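3.2 Equipment budget per station

The Flanthorpe site was costed one station at a time. A station is a table, two hand-held grippers, their cabling and a small stock of objects. Objects are the cheapest line. The four-compartment organizer in Figure 3, filled with snack packets, coffee capsules and stick packets, comes out of a fund of 3,000 dollars for the whole site.
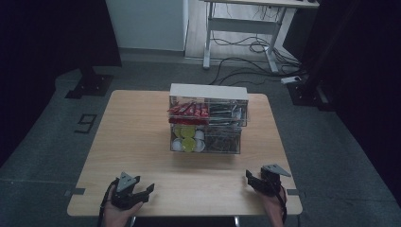
Liao objected at the planning review that the object fund was too small, and that wrappers would wear out long before the grippers did. The fund was left as it was, but restocking was moved to a separate line, reviewed every February.

Grippers take the largest share. We priced 36 pairs, plus 7 spare pairs held at Stovstead. Spare cables were ordered with them - lead times from Firnside were 59 days, too long to wait after a failure. Work close to the organizer, with both grippers at its lower compartments, is what the spares are sized for.

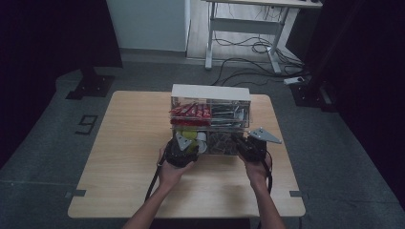 3.3 Replacement schedule

Grippers are budgeted for replacement in pairs. Tables and organizers are replaced only when damaged.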